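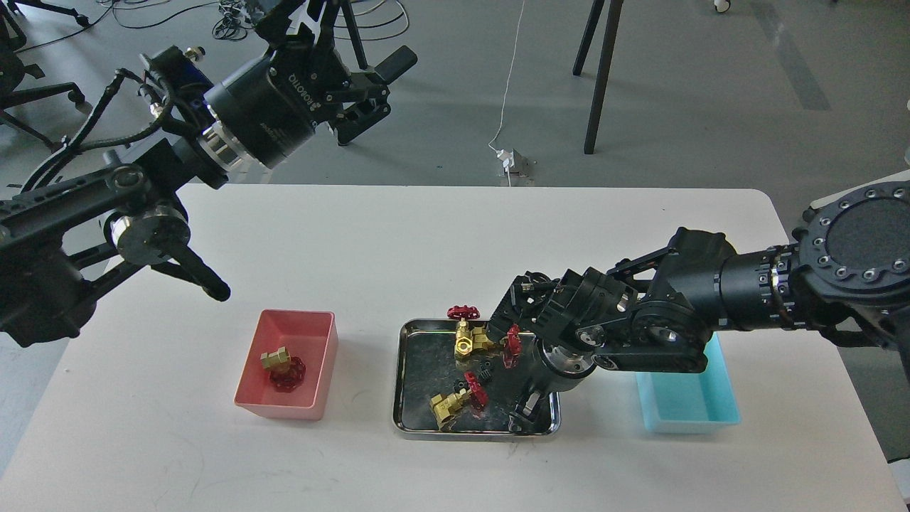 *Pink bin, steel tray, blue bin, all on the white table.*

# I need a part-time helper for my dumpling subscription (Lestberg, starts in January)

Hi! I'm Imre, and I run Hument, which is me, one oven, a chest freezer and a lot of flour. I make frozen dumplings from my grandmother's recipes and a few from my friend Nattawut Luangrath, who has much better ideas about dipping sauce than I do. People sign up, they get a box every month, they eat it faster than they planned to and then they write me emails at night asking for more.

It started with 13 neighbors and a cooler in the back of my car. Now I'm at 120 boxes a month and I'd like to get to 200 by summer, and I can't fold that many dumplings alone and still answer the phone (or sleep, or see my kids). So I'm looking for one person to join me.

## What you'd be doing

Mostly folding. I'm going to be upfront about it because the last person thought it was a cooking job, and she was lovely, but she wanted to cook. You'd be rolling dough, filling, pinching, laying everything out for the freezer, and then packing boxes during the last week of the month, which gets pretty wild. There's label sticking too. I hate label sticking, so if you secretly love it, please put that in your first sentence!

Once you know the ropes you'd also take over the Drusex pickup counter one morning a week. It's a small hardware store that lets our customers collect their boxes there, and the folks who come by like to chat. Mrs. Bíró will tell you her filling is better than mine. Just nod.

## Hours and pay

It's 20 hours a week, starting at 7 a.m. and done by noon, four mornings. Pay is hourly and I'll tell you the number the first time we talk on the phone, no games. You're paid for training, for cleanup, and for the day the freezer breaks and we stand there looking at it. Lunch is dumplings, obviously, though I also keep bread and cheese around for when you can't face another one.

## Who I'm hoping for

- You're okay on your feet for a whole morning
- You can lift a full box of flour without hurting yourself
- You have a food handler card, or you'll get one in your first month (I pay for it)
- You can get to Lestberg early, and the first bus is fine, I'll adjust
- You don't mind the radio. I'm flexible on the station, not on the volume before 8

No experience needed. My folding was terrible for the first year and I still have customers from back then. Speaking a second language would be handy at the counter but please don't skip this because you only have one.

## How to apply

Drop a note at the Drusex counter with my name on it, or reply to this post. No resume necessary, just tell me a little about yourself, which mornings work, and the last thing you made with your hands (a shelf, a sweater, a sandwich, whatever). I'll call everyone back, usually in the afternoon once the flour's off me.

If we get along we'll do a paid trial morning together, and Nattawut will probably show up around ten to taste things.

Imre Lengyel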